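Chapter 6
Glass and Ceramic Drinkware: Sorting, Nesting and Storage

Drinkware is grouped by material before it is grouped by size. Glass and glazed ceramic differ in hardness, wall thickness and rim shape, and a storage plan that ignores these differences leads to chipped rims. This chapter covers cups, mugs and loose lids. Stemware is treated in Chapter 4.

A mug with a side handle takes up more shelf width than its body diameter suggests. Record both measurements. For the exercises, assume a shelf depth of 300 mm and a usable width of 390 mm.

We use cookies to improve your reading experience. Accept | Manage settings

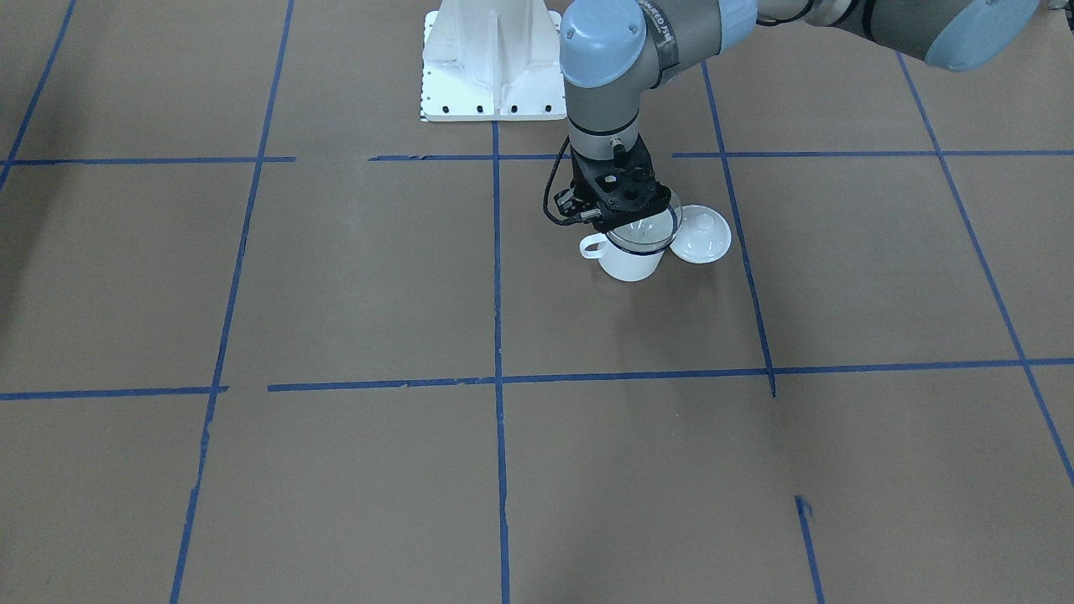

Can a glass cup be stored inside a ceramic mug?

Only if the glass passes the mug's rim with clearance on all sides and can be lifted out without twisting. A glass that rests on the rim is stacked, and stacked pieces should not be moved together.

Lids are stored flat, knob up, beside the vessel they fit. A lid left leaning against glass puts its load on one point of the edge. Quintana and Pichler classify lids by knob height, a system used in the tables that follow.

6.1 Terms

Rim: the upper edge of a vessel.
Nesting: placing one vessel wholly or partly inside another.
Clearance: the smallest gap between two nested walls.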